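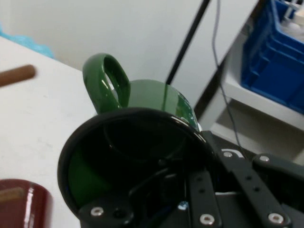
Trarkix Publishes Maintenance Procedure for Linkage Gripper at Flistwood Cell

Trarkix > News > Service and Maintenance

Last updated: Saturday, July 4, 2020

FLISTWOOD. Trarkix has released a written maintenance procedure for the linkage gripper used in its tabletop handling cell at Flistwood. The procedure covers inspection, screw torque, cable routing and camera alignment. It replaces the start-up checklist issued in February and applies to all Skunby grippers now in service.

The Flistwood cell handles glazed ceramic mugs on a white tabletop. The gripper takes each mug at the rim. Glazed surfaces offer little friction, and a small amount of play in the linkage is enough to let a tilted mug rotate in the grip. Most of the new procedure deals with finding and removing that play.

Inspection interval

The gripper is inspected every 900 grip cycles and serviced every 2,000. The first unit to complete a full interval under the new procedure was taken out of service at 2,079 cycles, at the end of a shift. It was returned to the arm the next morning with one link bar replaced.

Linkage and fasteners

The Skunby gripper is built from flat black metal plates and perforated link bars, held with hex-socket screws. At each inspection the technician powers down the arm, supports the gripper by hand and moves each link bar through its full travel. Any side play that can be felt is recorded. Screws are checked with a torque driver, working from the back plate toward the fingertips. A screw that turns before the set torque is reached is removed, cleaned, treated with removable thread locker and refitted. Screws with rounded sockets are discarded.

Link bars are replaced in pairs if wear is found at a pivot hole. A single bar may be replaced if the damage is limited to a bend or a surface nick. Lubricant is not applied to the pivots, as it migrates to the contact surfaces and leaves residue on the glaze.

Cable routing

The cable through the gripper mechanism must stay clear of the link bars in the open and closed positions. The procedure requires a slow open and close with the cable watched from both sides. If the jacket shows flattening, the cable is replaced and not taped. Slack is set with the wrist at its rotation limit.

Wrist camera

The camera is mounted at the wrist and views the grip directly. After any work on the linkage, its alignment is checked by closing the gripper on the rim of a reference mug and comparing the view with the stored one. Dark glazes return strong highlights, so the check is repeated with the mug turned by hand to a second angle. Exposure settings are not changed during the check.

Return to service

The cell runs a short test of grip, lift, tilt and release before normal work resumes. A unit that fails is tagged and sent to the Chung workshop, where linkage assemblies are rebuilt. Spare link bars and screws are held at both sites.

The procedure is available to Skunby operators from Trarkix Service on request. Printed copies will be supplied with new units.

About Trarkix

Trarkix designs and services tabletop handling cells and end-of-arm tooling. Its Skunby gripper line is assembled at Flistwood.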